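# 一月去看 Ketetti 的开放日

上午十点到的，门口登记，领一张手写的胸牌，然后跟着第一批人上二楼。Ketetti 是做儿童活动玩具和日用小件的，楼下是木工间和仓库，二楼是试用间和样品室。带队的是 Maricel Mangubat，她在样品部，话不多，问什么答什么。 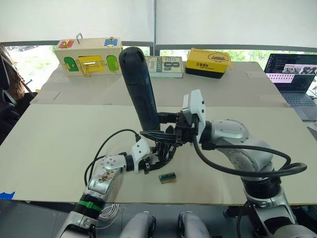 ## 二楼试用间

试用间的桌面铺着两块浅米色的板，前一块颜色淡些，后一块略深。左后方放着一只奶油色的木制活动箱，侧面和顶上装了好几个搭扣和小门。顶面左边是红色方板，右边是蓝色方板，各配一个金色搭扣，中间是一只金属提手。

这种箱子我家里买过类似的，孩子两岁多时玩得最久，后来有一个搭扣松了，一直没修。所以我问 Maricel 搭扣坏了怎么办。她说可以单独买，螺丝孔的位置几年没变过，旧款也能装新扣。样品室的架子上挂着散装的搭扣，我拧了几个，插销式的最紧，旋转式的最顺手，钩子式的我觉得对小手来说偏细。

桌上还有一个深藏青色的圆柱形东西，个子高，圆顶，哑光，握的地方有一点细纹。我一向喜欢这种不反光的表面，家里的杯子瓶子也多半是哑光的，缺点是沾了油印不好擦。前面那块板上另外搁着一个长方形小块，绿色和黑色，一侧有一条米色的边。

同组的 Jhun Yap 在幼儿园工作，他关心的是颜色。他们园里的活动箱整面涂满了图案，孩子先看画，过很久才去碰扣子。他更愿意要这种底色素、只在要动手的地方上颜色的。Maricel 说早先也做过满面图案的一款，后来停了，仓库里还剩 8 只，开放日当天在一楼折价卖。我下楼时去看了，画的是农场，颜色偏暗，我没买。

## 一楼木工间

木工间由 Ifeanyi Okafor 讲解。他先让大家戴耳塞，进去之后基本靠手势，出来再补讲。当天开着的是打磨和钻孔两道工序，喷漆房不让进，只能隔着玻璃看晾架。

记下来的几点：

- 小门的边要磨两遍，第二遍用手。Ifeanyi 让我们摸了磨一遍和磨两遍的样件，差别很明显，一遍的内侧棱角还刮手。
- 合页从 Narkeck 进货，提手从 Barredo 进货。以前提手是自己弯的，弯出来高低不一，装箱时总有压到的。
- 每批 100 只，抽 13 只做开合测试，测试架在走廊尽头，外面罩着一层透明板，声音还是很大。
- 木料放在里间，要放够时间才下料。问放多久，他说看季节，冬天短一些。

有位带孩子来的家长问夹手的问题。Ifeanyi 拿了一扇拆下来的门，指给她看合页那一侧留的缝，说缝宁可做大，大到小孩手指能自由进出，最怕的是刚好卡住的宽度。这段讲得比较细，可惜后面一组已经到门口了，没能多问。

## 样品室和说明书

样品室不大，两排架子，可以随便拿。Rozália Csonka 负责包装和说明书，她桌上摊着新旧两版说明书让大家提意见。旧版是一张折了好几折的大纸，字小；新版改成小册子，图多字少，中文部分有两处我看着别扭，“锁扣”和“搭扣”混着用，跟她说了，她当场用铅笔圈了出来。

包装盒从彩盒换成了本色纸盒加一张贴纸。Jhun 觉得送礼不好看，我倒无所谓，拆完都是要扔的。提手朝上装的那款盒子顶上开了槽，可以直接拎着走，试了一下，略勒手。

## 午饭和其他

食堂中午对参观的人开放，要排队。吃饭时同桌的是 Keir MacKinnon，从 Fliltum 过来，他们那边做玩具租借，每次还回来的箱子都要擦一遍、把每个扣子开合一遍。他说红色的漆最先磨花，蓝色的要好得多，提手下面那块最容易积灰，得用小刷子。

下午的一场是动手环节，自己装一块单扣小板，材料费现交。名额满了，我没赶上，在门口看了一会儿就走了。

几件实用的事：

1. 从地铁站走过来要过一座桥，桥上没有遮挡，冬天风大。
2. 停车位少，早上那一批之后就停不进去了。
3. 二楼没有电梯，推婴儿车的人都把车留在登记处。
4. 动手环节要在登记时报名，等参观完再报已经来不及。
5. 替换搭扣在一楼柜台买，只收现金。我买了 2 个，一个装家里那只旧箱子，一个备用，回来对了孔位，还没装。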